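How to Set Up a Play Market Produce Stand

A produce stand with artificial vegetables gets a lot of use in a classroom, a children's room at a library, or the corner of a shop that needs a display all year. Most of the work is in the arranging. If the stand is filled carelessly it looks like a toy bin within a day, and everyone treats it like one.

These steps are written for a long wooden stand with divided compartments. We used the Felinwood stand with the loose dividers, but a homemade one works the same way. Set aside an afternoon for it. Once the layout is settled, a refill goes much faster.

What you need

A wooden stand with low sides and an open top
Wood dividers
Artificial vegetables, at least five kinds
Clean cardboard or foam blocks for the bottom
A soft brush and a damp cloth
Masking tape and a pencil
A storage bin with a lid for the extras

Step 1. Place the stand

Put it along a wall, but leave a gap behind it so you can sweep. Both ends should be open if you have the space. People come at a long stand from one end, and if that end is jammed against a shelf they all bunch up in the middle.

Check that it doesn't rock. Felt pads under the low leg will fix most of it. Wipe down the inside now, while it's empty, and let it dry before anything goes in.

Step 2. Sort everything on the floor first

Take all the vegetables out of their bags and group them by kind. Then sort each group by length. This tells you how many compartments you need and how long they have to be. The long pieces decide the layout. A green onion bundle or a ridged gourd can't be bent to fit, so find the longest one and measure it against the stand before you fix any dividers.

Cut off the tags and plastic loops. Pull off any glue strings. Leafy parts that were flattened in shipping can be opened by hand, one leaf at a time. If they won't stay open, hold them over a bowl of warm water, shape them, and let them cool.

Step 3. Mark the compartments

Use masking tape on the rim to mark where each divider will go, and write the name of the vegetable on the tape. Live with it for a few minutes before you commit. The compartments don't have to be the same size. Big heads of cabbage need more room than carrots, and a wide compartment with too few pieces in it looks sold out.

Two rows work well on a deep stand. Put the long items in back and the shorter or rounder ones in front, where small hands can reach them.

Step 4. Raise the bottom

Artificial vegetables are expensive to buy by the boxful, and the ones at the bottom never get seen. Lay foam blocks or folded cardboard in each compartment, a little higher at the back than the front. Cover the filler with brown paper so it doesn't show through the gaps.

Keep the filler a good hand's depth below the rim. If it's too high, everything rolls out.

Step 5. Fill it

Start with the biggest pieces. Napa cabbage goes in as whole heads, set in short rows with the leafy tips all facing the same way. Long gourds and cucumbers go side by side, all pointing in one direction. Green onions look best in a bundle, with the white ends fanned out a little and the leaves all pointing the other way.

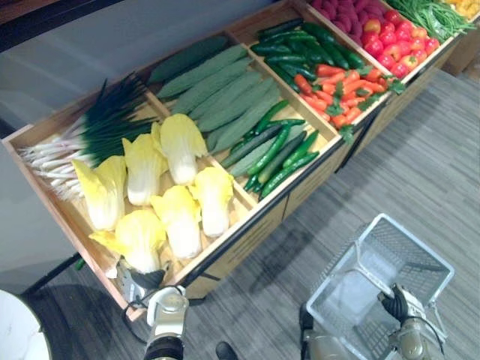 Carrots can be less tidy. Keep the roots mostly lined up and let the tops fall where they want. If you have two green vegetables of nearly the same color, try not to put them side by side – a strip of orange or pale yellow between them makes both easier to find. We didn't have enough colors to do this all the way down and it was fine.

Fill each compartment until the filler is hidden, then stop. Save the rest for the bin. The Hisora cucumbers we bought are very light and slide off a tall pile, so we keep that one low. The carrots from Plisside have wired tops that catch on each other, which helps.

Step 6. Add signs

Name cards should be short and large. One word is enough for young children. Fasten them to the rim with clips and keep them off the vegetables. If you are using prices, whole dollars are easiest: 2, 5, 8 and 9 gave our group plenty of adding to do.

Keeping it up

Straighten the stand at the end of each day. It's a quick job if you only turn pieces back the right way and don't rebuild the piles. Return strays to their own compartment, and check under the stand.

Dust shows first on the dark, shiny pieces. Brush those weekly. Everything else can wait for a monthly wipe with a damp cloth and a drop of dish soap. Don't soak anything with a foam core, as it takes days to dry and the skin may split. Small tears can be closed with clear craft glue.

We empty the whole stand once a year, in May, and replace whatever has faded. Pieces near a window go first, so swap the ends now and then if yours gets sun.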